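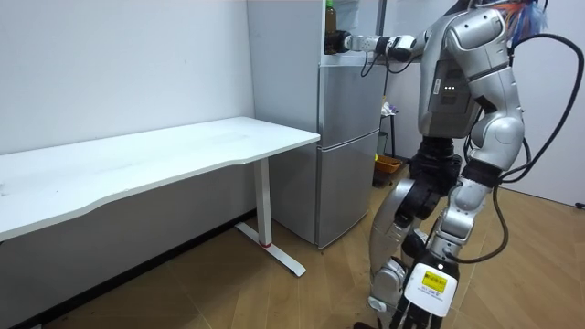

The freight handling form for our stand at the Flustdale floor coverings fair will not submit, and the cut-off for on-site forklift bookings is in July. We are Kukley, stand 954 in Hall 2, exporting handwoven rugs and flatweave runners. Every other form in the Orkent exhibitor portal has gone through, including furniture and the kitchenette. For the kitchenette we asked for a two-door fridge in silver like the one in the photo, with the smaller door on top and its base directly on a wooden floor, and that order was accepted on the first try. The freight form is the only one failing.

Ticket status: Closed, resolved
Category: Exhibitor portal, freight and handling
Priority: Raised from normal to high
Opened by: Josphat Mutiso, Kukley
Freight agent: Subramaniam

What happens

I fill in the inbound section, enter our consignment weight of 430 kg, choose "crated goods" and press Submit. The page reloads with a red bar at the top:

"Consignment exceeds the limit for standard handling. Please request a heavy lift quote."

The limit printed on the form is 2,000 kg. We are well under it. I don't want a heavy lift quote because it puts us in a different unloading queue, and the heavy lift queue opens a day later than the one our agent has planned for.

What I have tried

Signed out and back in.
Different browser, same message.
Cleared the form and typed everything again by hand, in case the pasted text had brought in a stray character.
Entered the weight as 430.0 and as 430 with no unit. Same message.
Changed "crated goods" to "palletised goods". Same message.
Deleted the outbound section completely. Same message.

What I expect

The form should accept the weight and give us a forklift slot, as it did at the last fair.

Reply from portal support, 9.20 am

Thanks for the detail. Could you please send the packing list as your agent will present it at the gate, and tell us what you have in the "Pieces" box? Also let us know if your form was started from scratch or copied over from your previous booking using the "Reuse last event" button.

Please don't request the heavy lift quote in the meantime. Once that request is in, the standard form locks and the handling contractor has to release it.

Reply from Josphat Mutiso, 10.05 am

Packing list attached. It lists five crates:

Crate A, hand-knotted wool rugs, rolled
Crate B, hand-knotted wool rugs, rolled
Crate C, flatweave runners
Crate D, sample books and colour cards
Crate E, hanging rails and clamps

The weight of 430 kg is for the lot, crates included. Subramaniam weighed the consignment at their depot and the figure is on their weighbridge slip, which I can send if you need it.

I have 5 in the Pieces box. The form was copied with "Reuse last event". Last time we sent a single crate.

Reply from portal support, 10.50 am

That helps. We can reproduce the error on a test stand.

The weight field on the freight form was changed after the last event. It used to be the total for the consignment. It is now the weight per piece, and the form multiplies it by the number in Pieces before checking it against the limit. With five pieces at 430 kg each, the form believes you are bringing more than the standard limit allows.

On a new form the label reads "Weight per piece (kg)". On a form made with "Reuse last event", the old label is carried over along with your answers, so you still see "Consignment weight (kg)". The calculation behind it is the new one. You would have had no way of telling from the page.

We have logged the label as a fault with Orkent. For now, please try this:

Open Forms, then Freight and handling.
Choose Discard draft. Clearing the boxes isn't enough, as the old template stays attached to the draft.
Choose New form. Check that the weight label says "per piece".
Use Add line to enter each crate on its own line with Pieces set to 1 and the weight of that crate.
Submit.

Do you have individual weights for the crates?

Reply from Josphat Mutiso, 11.30 am

Not yet. The slip only has the total. I've asked Subramaniam for the crate weights. They have the goods in the depot still, so it should be possible to get them off the floor scale this afternoon. I could divide the total evenly but the rug crates are a good deal heavier than the sample books, and I'd rather not have the forklift driver working from a made-up number.

Discard draft is greyed out for me. Is that a permissions thing?

Reply from portal support, 11.45 am

It is. Discard can only be done by the main contact for the stand, and your login is set up as a secondary contact. You are able to fill in and submit, but not delete. We can see that the main contact on your account is a general office address. If someone can get into that mailbox, they can sign in and discard the draft. Otherwise, send us a message from that address asking us to make you the main contact and we'll change it over.

Agreed on the crate weights. The driver's sheet is printed straight from the form, and the fork length is picked from the line weights and the longest dimension. For rolled rugs please fill in the length as well, even though the box is marked optional. Long crates that arrive with no length tend to get held at the dock until someone measures them.

Reply from Josphat Mutiso, 2.10 pm

Message sent from the office address. Please make me the main contact and leave the office address on as a secondary.

Subramaniam have come back with the crate weights and they add up to the slip. Lengths are on the same sheet.

One more question while the ticket is open. The outbound section asks for a weight too. We expect to sell some of the rugs off the stand on the last day, so the return load will be lighter, but I can't say by how much. What should go in there?

Reply from portal support, 2.35 pm

You are now the main contact. Please sign out and in again for the Discard button to become active.

For outbound, enter the same weights as inbound. It is treated as a maximum, and the contractor charges on what is lifted on the day. If you enter less and the crates turn out heavier, you go to the back of the queue while the sheet is reprinted. Please have your sales paperwork in order for any rugs that don't go back, as your agent will need it to close off the temporary import. We can't advise on that side of it from this desk.

Reply from Josphat Mutiso, 3.15 pm

Draft discarded, new form started, label is correct this time. Five lines entered with weights and lengths. Submitted with no red bar. I have a confirmation for Hall 2, standard handling, morning unloading, and the total at the bottom of the confirmation says 430 kg.

The confirmation PDF has our stand number but the company name is blank. Does that matter at the gate?

Reply from portal support, 3.40 pm

No, the gate works from the stand number. The blank name comes from the change of main contact, which clears the name on the next document generated. Go to Account, open Company details and press Save without changing anything. Then download the confirmation again. Please forward the new copy to Subramaniam so that they aren't working from the first one.

Your furniture and kitchenette orders are not affected by the change of contact. We checked both and they are still marked as accepted.

Reply from Josphat Mutiso, 4.05 pm

Saved and downloaded again, name is there now. Sent on to Subramaniam and they've confirmed the slot suits their truck. Happy for this to be closed.

Closing note, portal support

Cause: Freight form created with "Reuse last event" kept the old weight label while using the new per-piece calculation.
Fix for this exhibitor: Main contact changed, draft discarded, new form submitted with one line for each crate.
Still open with Orkent: Label carried over on reused forms. Company name cleared after a change of main contact.
Advice for other stands until the label is corrected: Do not use "Reuse last event" for Freight and handling. It is safe to use for furniture, power, cleaning and badges.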